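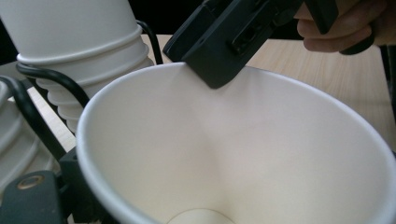 Hand-held gripper with one jaw at the rim of a paper cup; more cups are stacked behind.

Gripper budgeting is the part of automation planning that deals with the cost of end-of-arm tools, the spare parts they use up, and the equipment needed to prepare them for a task. It is usually treated as a section of a larger robot purchase plan. In small plants and teaching labs it is sometimes drawn up separately, before any arm has been chosen.

Scope

A gripper budget normally covers the gripper body, jaws or fingers, mounting plates, cables, cameras or other sensors, and the objects to be handled during trials. Hand-held grippers, which a person carries and operates directly, are listed in the same section when they are used to record tasks. Arms, controllers, guarding and floor work are budgeted elsewhere.

Planners differ on where software belongs. The Mindach planning guide, used by several food packaging plants in the Ornermont area, places recording software with the gripper and motion software with the arm. Older plans often put both under a single heading, which makes it hard to compare one year with the next.

Hand-held units

A hand-held gripper lets a task be recorded without tying up a robot. For buyers, the main effect is on timing. Recording can begin while the arm is still on order, and the results can show that a different jaw or a shorter reach would do. The Ornermont plan bought two hand-held units in May and put off the choice of arm until the trials were finished.

Units are commonly bought in pairs, one for each hand. Tasks such as separating nested cups or opening a bag may need both, while simple picking may need one. A plan that allows for a single unit should state which tasks are left out.

Operator time is the largest running cost in most recording projects. It includes setup, rest breaks, resetting the table and checking the recordings afterward. Plans that count only the minutes spent recording tend to come in low. In the Ornermont plan, 39 hours were set aside for cup handling and 22 of those were used for setup and checking.

Jaws and wear parts

Jaws are often molded or printed plastic and are replaced more often than any other part. A budget should list them by the set, with the fasteners and inserts that hold them. Threaded inserts can loosen when jaws are changed often, and a loose insert may mean replacing the whole block.

Bozkurt, a supplier of tool parts, sells jaws in sets of two with screws included. Clesov sells the jaw blanks alone and leaves the finishing to the buyer. The second method costs less per part but requires access to a drill press and a person who can use it. Both kinds can be kept in the same store if the drawers are marked by hole pattern.

Cables are a smaller item but should not be left out. A cable that crosses the work area can catch on light objects, and clips, sleeves and longer leads are cheap when ordered with the main equipment. Ordered later, they often cost more in shipping than in parts.

Trial objects

Disposable goods are widely used in trials. Paper cups are common since they are light, easily crushed and sold in bulk, and a gripper that closes too far leaves a crease that can be seen at once. The Ornermont plan allowed for 1000 cups and had used almost all of them by the end of the second round. Dented cups were thrown out after each session so that later recordings would start with sound ones.

Cup size should be fixed in the plan. Changing to a wider cup partway through can call for new jaws, and recordings made with the old size may have to be kept apart.

Comparing quotes

Quotes for grippers are difficult to compare directly. Some include the mounting plate and a first set of spare jaws, and others include only the body. Oğuzhan Kahraman, who prepared the Ornermont plan, used a one-page form with 21 lines that every supplier was asked to fill in. Lines left blank were priced at the highest figure given by any other supplier.

Delivery terms are recorded on the same form. Spare jaws shipped from stock are treated as a running cost, and those made to order are bought with the gripper and held on the shelf.

Review

Most plans are reviewed once a year or when the product changes. The next review of the Ornermont plan is set for August 9, 2026, and will cover jaw life, cable replacement and whether to buy a third hand-held unit.

See also

End-of-arm tooling
Spare parts planning
Total cost of ownership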